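Skedemham Family Learning Fund
Progress report, second grant period
Submitted Thu 24 July by Shanthi Cassim, program manager

The toy and book lending service continued to operate from the Skedemham branch library throughout the period. Loans reached 1,217, against a target of 1,000 set in the grant agreement. Membership now stands at 61 families, most of whom joined after the opening hours were extended in February.

Demand was strongest for items suited to children under two. The original collection was weighted toward puzzles and board games for older children, and the purchasing plan was revised accordingly, with the approval of Ms. Villanueva. Musical toys and bead chains are now listed under their own heading in the lending catalog.
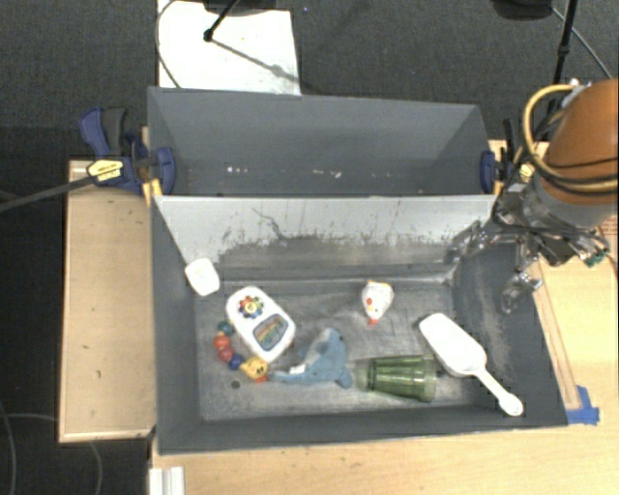 STAFFING AND TRAINING

Evanthia Dimitriou was appointed lending coordinator on a part-time basis. She completed the county's child safety course and has rewritten the check-in procedure, under which each returned item is inspected for loose parts before it is shelved. Manolis Margaritis continues to lead the parent reading sessions. Attendance at these was uneven, and the evening session was moved to Saturday morning.

BUDGET

Spending remained within the approved total. An underspend on printing was carried over to shelving, which Flanila delivered 3 weeks behind schedule. No change to the final payment is requested.

NEXT PERIOD

A second lending point is planned at the Vondum community center, subject to signature of the lease.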